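**Plimbridge kitchen surfaces study: progress report, second period**

Work in this period covered stain resistance, sealer wear and the first round of cleaning guidance. Testing of the Mamo and Girkis sealers is complete. The Farker sealer arrived late and is still in its first cycle.

**Stain testing**

We prepared 40 stone tiles, cut from the same batch and honed to the same finish. Each was exposed to lemon juice, red wine, cooking oil and turmeric paste, then rinsed and dried before reading. Oil left the deepest marks on unsealed stone. Lemon juice dulled the surface on sealed and unsealed tiles alike – sealers slow absorption but do little against acid.

In total we took 131 readings. Of these, 11 were rejected after a fault in the gloss meter and will be repeated once it has been recalibrated. The rejected readings all belong to the Girkis set, so the comparison between Girkis and Mamo should be treated as provisional.

**Sealer wear**

Abrasion runs used a damp cotton pad under constant load. Mamo held its water repellency longer than Girkis at the edges of the tiles, where coating is usually thinnest. Évan Hervieu has revised the application procedure so that edges receive a second coat, and the revised version will be used for all Farker samples.

**Budget and schedule**

Spending is within the approved amount. The late delivery has moved the end of sealer testing back by 6 weeks, to September. No additional funds are requested. The unused travel allowance could cover replacement pads, subject to your approval.

**Next period**

The remaining work is the Farker series, the repeat readings and a short guide for households. The guide will deal mainly with light-colored stone, where oil and turmeric marks are easiest to notice. A white marble countertop with faint gray veining is the surface we have in mind for its opening section, followed by darker stones and then by grout and joints. A draft will be sent for comment before layout begins. 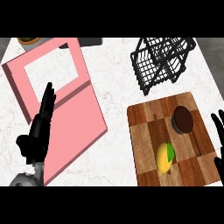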